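Can a Machine Tidy the Table Yet?
Term project report, Guido Cattaneo, 29th September

When I picked this subject back in February I was sure the answer would be yes, and I had half the report written in my head before I had read a single thing. My grandmother had just asked me when she could stop clearing up after all of us, and I wanted very much to bring her good news!

So I chose the plainest chore I could think of – putting things back where they belong on a crowded table – and gave our planning program, Orkby, 100 tries at it.
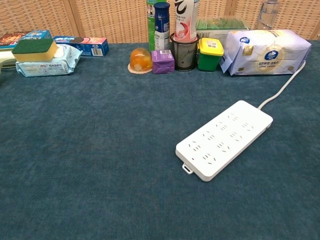 Boxes went well, and I was really quite proud of it there. Soft packages were another story (wet wipes and tissues especially, because the wrapper gives wherever you press it), and anything with a cord was worse still. Orkby finished 55 of the tries without help from me. My partner on the project thinks we should have left cords out, but every home I know has them, so they stayed in. I've told my grandmother to keep her apron for now.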